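Progress report to the Prusine fund, second period
Work package: demonstrations for tabletop handling
Dec 8, 2022

You asked last time for fewer adjectives and more information. We have done our best on both.

The purpose of the period was to gather examples of an arm picking things up, in simulation, so that the learning system at Zevberg would have something to learn from. The plan promised 100 usable demonstrations per task across 6 tasks. Four tasks are finished. The fifth is most of the way there, and the sixth has been written down very neatly in the shared folder.

The delay has one main cause. For the first month our operators were too good. They had practised on the warm-up tasks until they could go straight down on to an object, close the fingers and leave, and they did this the same way every time. The learning system was delighted with these examples and learned them perfectly. It then fell to pieces whenever an object was moved by the width of a hand. We threw out about 30 hours of recording, which is a sentence I rewrote several times before deciding it sounded no better in the passive.

We have since changed how the tables are laid. Each session now begins from a fresh arrangement, drawn at random by a script from Ultent and then checked by eye, as the script has no taste and will happily balance a vase on a book. After some discussion we now leave such arrangements in. People's tables are like that.
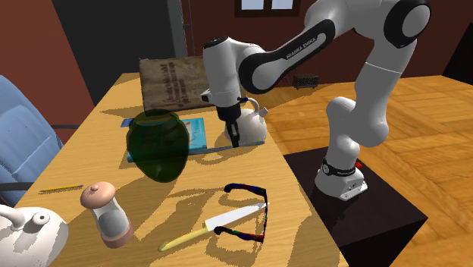
Bíró wrote back on the draft of this report to ask whether we were not simply swapping one sort of tidiness for another: "If every layout comes out of the same script, the system will learn the script. Have you tried letting the operators make the mess themselves?" The same note wondered why failed attempts were being deleted, and suggested that a fumble followed by a recovery might be worth more than a clean grasp.

We had not tried the first, and are now trying it. One session in every batch is laid out by an operator, with instructions to put things down as they would at home. The results are less varied than the script's but odder, and the learning system finds them harder, so we take that as encouragement. On the second point we had to admit that the deleting was a habit left over from the pilot. Fumbles are now kept and labelled, provided the arm gets there in the end. Fumbles in which it does not get there are kept in a separate folder, which is growing well.

Spending is within budget, apart from storage. We record every demonstration from several viewpoints and had assumed that most of the early files could be compressed. They can, but the depth data comes back looking as if it had been left out in the rain. We have bought more disks under the equipment heading and attach the receipt.

Lighting remains open. The simulator draws hard-edged shadows, and we do not yet know how much the system is leaning on them. We intend to run one finished task again with softer light and compare. It will take 2 weeks, including the week in December when the building's heating is off and nobody types quickly.

For the next period we propose to finish the fifth task, begin the sixth, and send Zevberg the whole set in a single format. They have asked for this three times, with declining warmth. We would also like to move one operator from recording to checking labels. No extra money is requested for this, though we would not send any back.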